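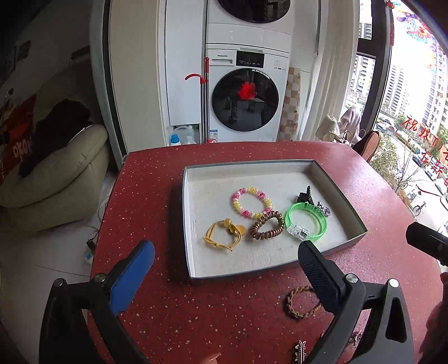 How long must the dehumidifier stand upright before it is switched on for the first time?

Leave the unit upright and unplugged for 18 hours if it was shipped or carried on its side. If it stayed upright the whole way, two hours is enough.

Section 4: Placement and First Start
Hiebert Voltix 106 Room Dehumidifier
Revised Wednesday, August 8, 2018

4.1 Choosing a location

The Voltix 106 is intended for bedrooms, dressing rooms, finished basements and similar indoor spaces. It is not rated for crawl spaces, garages without heat, or any area where water can splash on the cabinet.

1. Select a level, hard floor. On carpet, put a rigid board under all four casters.
2. Leave at least 12 inches of clear space on the intake side and 18 inches above the top grille.
3. Keep curtains, hanging clothes and loose paper away from both grilles.
4. Close the windows and exterior doors of the room. Interior doors may be left open, but the unit will then be working on the air of the adjoining rooms as well.

Note: The humidity sensor is behind the small slotted cover next to the control panel. A floor register or radiator blowing on this cover will cause false readings.

Caution: Do not place the unit on a shelf, dresser or countertop. A full bucket makes the cabinet heavy at the front.

4.2 Fitting the casters

The casters are packed in the lower foam block, under the drain hose.

1. Remove the bucket.
2. Lay a folded blanket on the floor and tilt the cabinet back against a wall. Do not lay it flat.
3. Push each caster into its socket until it clicks. The two locking casters go at the front.
4. Stand the cabinet upright and press both locks down.
5. Replace the bucket. The bucket light goes out when it is seated correctly.

If the cabinet was laid flat by mistake, start the 18-hour standing time over again.

4.3 Electrical connection

Plug the unit directly into a grounded three-prong outlet. Extension cords, power strips and plug-in timers must not be used. The compressor needs a three-minute rest between starts, and a timer can defeat this protection.

Warning: If the plug or the outlet becomes hot to the touch, switch the unit off, unplug it and have the outlet checked by an electrician before further use.

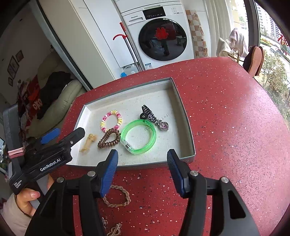
4.4 First start

1. Press POWER. The fan starts at once. The compressor may take up to three minutes to follow.
2. Press MODE until AUTO is lit.
3. Set the target humidity with the arrow keys. The factory setting is 50 percent. For rooms where clothing, leather or photographs are stored, 45 percent is suitable.
4. Set the fan to HIGH for the first day, then to LOW or AUTO.
5. Check the bucket after four hours. In a damp room it may already be full.

The display shows the present room humidity for five seconds after any key is pressed, then returns to the target. Readings above 95 percent are shown as HI. A new unit in a closed room can take several days to reach the target – walls, rugs and furniture give up moisture slowly, and the displayed value may climb again overnight.

Note: A slight smell from the fan motor is normal during the first hours of operation. If it is still present after a week, contact the service department.

4.5 Continuous drain (optional)

The bucket can be bypassed with the supplied hose where a floor drain is available. The hose runs by gravity only and must slope downward for its full length.

1. Switch off and unplug the unit.
2. Unscrew the cap on the rear outlet and pull out the rubber plug. Store both with this manual.
3. Screw the hose onto the outlet by hand. Do not use pliers.
4. Route the hose to the drain with no loops or rises, and fasten the free end.
5. Leave the bucket in place. The unit will not run without it.

Check the rear outlet for drips after one hour and again the next day. In homes that are left unheated in February, disconnect the hose and empty the bucket before leaving.

4.6 Service and parts

Replacement filters and hoses are supplied from the Modville parts counter. Cabinets returned for repair go to the Dedville workshop. Quote form 3322 in either case, together with the serial number from the label inside the bucket opening. Filter cleaning is covered in Section 5.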